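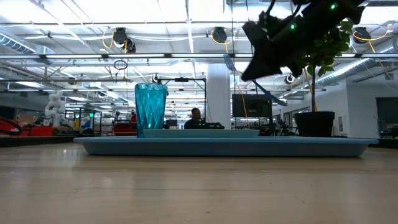 Docs > Breltutar bench arm > Setting up > 3. Clearing the work area with other people in the room

3. Clearing the work area with other people in the room

I wrote this section after our second Breltutar went in, when I got tired of saying the same things across the lab. It covers the table, the floor near it, and how we behave while the arm is powered. Section 2 has the mounting and wiring, so do that first!

Before you power up

1. Put only what the task needs on the table. For the tray-and-cup task that means the tray, the insert and one cup. Your coffee goes somewhere else (yes, even with a lid on).

2. Stand the cup upright and give it a little nudge. If it rocks, reseat the insert in the tray and try again.

3. Look up. Our ceiling reels are great until a cable loop hangs into the path of the arm. Wind back any reel you aren't using and tug it gently to check that it has locked.

4. Walk the long way round the table, back side included. I look for bags, chairs, plant pots, anything the arm could reach at full stretch. Full reach is 1152 mm from the base, and I measure it with a tape every time the table gets moved.

5. Tell whoever is sitting nearby that you're about to start, and wait for an answer. A person with headphones on hasn't heard you. Tuva Moen taught me to wait for eye contact and I've stuck with it.

First moves

6. Hold the stop button in your free hand and set the speed to 2 on the dial. Leave it there for the first 3 runs of any new task.

7. Run the path once with the gripper open and well above the cup. Watch the elbow as well as the fingers – I always forget the elbow.

8. If all looks good, run it at working height, still slow.

CAUTION: Green lights on the gripper mean it has power. They do not mean it's safe to reach in. Press stop, wait until the arm is still, and then put your hand in.

CAUTION: If you see error 3053, don't clear it from the screen and carry on. It means the arm met more force than it expected. Stop, find what it touched, and write it in the log.

Note: The Junomico cups have a patterned side, and the fingers can settle differently depending on how you turn them. Mark one spot on the rim and face it the same way each run.

Note: Anyone can call a stop, visitors included. You don't get to argue until the arm has stopped moving. Hajar Ghoneim keeps the log sheets if yours is full.

Next: 4. Teaching a pick point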